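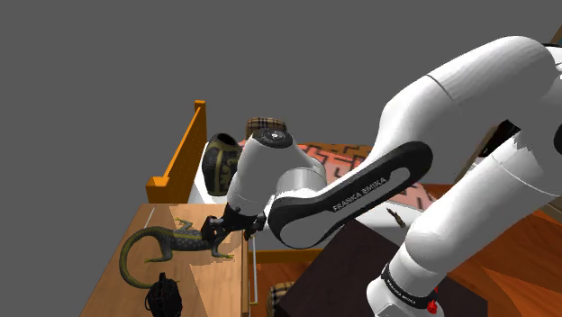 Sim render, gripper over the lizard. Franka arm, Gorninberg household set.

2024-01-21

Picking up from the last entry, where I had promised not to touch the approach height again. I touched the approach height again.

The lizard is still the worst item in the set. Splayed legs, long curving tail, a body that offers no obvious place to grab. The planner likes the tail, which I understand, being the only part that looks like a handle. I've put a penalty on grasps too far from the body center and restarted the batch. 174 episodes before lunch, then Maja needed the machine for the vase.

Other changes in this build:
- friction on the tabletop lowered a little, old value in the comments
- gripper closing speed unchanged, whatever Guoqing tells you
- shadows on. They cost render time and Przemysław says they're worth it. We'll see what the training run says.
- the lizard's start pose now varies, but the head should stay pointing more or less toward the arm until the mesh is fixed

Now the part that isn't about lizards. Barbara came up from the Sikora returns hall to look at what we're doing, as she will be the one living with it. For anyone who hasn't been down there: they open the parcel, look at the thing, decide what it is and whether it can be sold again, and put it in the right bin. The plan (Duris plan, page two) says the arm does the putting and the people do the deciding. On paper this is a promotion. Barbara read it and asked who picks up what the arm drops.

I said that was in the plan. I have since looked and it is not in the plan. Added a line.

Her other points, written down before I improve them by memory:
- The putting is when people rest their eyes. If it's all deciding, they want the breaks moved, 2 hours between them is too long.
- Whoever stands at the arm's station can't chat over it. The current bench seats people face to face. Ours puts a robot in the conversation.
- The job grade. "Bin operator" pays one thing, and "exception handler" at the moment pays the same thing with a longer name. Zbigniew has taken this to Lovora, who drew up the grades.
- She wants her people to be able to stop it without a form.

The last one I can do something about. The stop itself is simple, but our logging treats every stop as a fault and somebody's name goes next to it. I wouldn't press it either. Changing the log so that a stop is a stop, with the reason optional and no name field. Guoqing objects that we lose data. We do.

She also watched the sim for a while and asked why it's practicing on a lizard. I explained about varied shapes and generalization for about 60 seconds, and she said they mostly get shoes.

To do:
- ask Sikora for a proper item list, with shoes (should have done this in October)
- rerun lizard grasps with the body penalty, same seeds
- Maja: vase mesh, the opening is still solid for collisions
- redraw the station with the arm off to one side, send it to Barbara before anybody calls it final
- leave the approach height alone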